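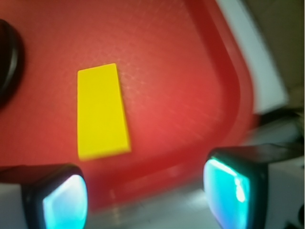 The red tray gets sorted (sort of)

Dec 21, 2024

I promised myself the toy cupboard would be done before my sister's kids showed up, and so of course I spent most of Saturday morning on one red tray. If you have small people in your life you probably own a tray like it. Things land on it in September and by winter you've stopped seeing them!

The yellow block came from a set Defne passed on to us, 60 pieces in a canvas bag, and I love those blocks more than any grown woman should. You can make a roof with it, or a ramp, or a very bad slice of cheese. It's going back in the bag with its friends (the bag is missing 7 of them, and I have my suspicions about the couch).

Then there are the push buttons, the chunky ones with the domed caps. Orange, pale green and a soft yellow, all on black bases, and they're wildly popular here. We play a game where I yell a color and whoever is nearest smacks it. I was going to put them up on the high shelf, but Tavion talked me out of it, so they get the low basket by the door.

The green rope is staying too. I know, I know, it's a piece of rope! But it's been a snake, a river and a leash for a stuffed dog, and the ends are nicely finished so it doesn't shed all over the rug. I just lay it down in an arch and call it a tunnel. 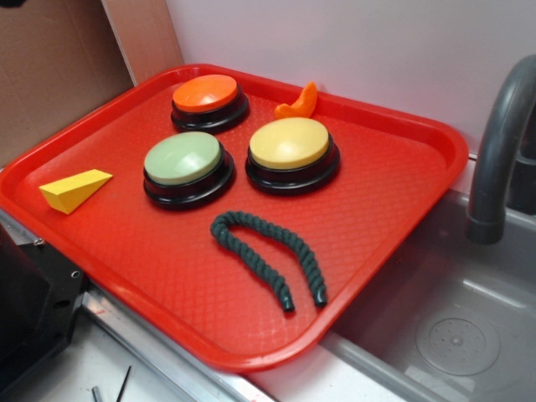

So the score for the morning is pretty much zero things thrown out, which my husband found very funny. I did wipe out the cupboard, though, and the puzzles are in their own boxes again. The dress-up clothes are next, and I'm going to need more coffee for that.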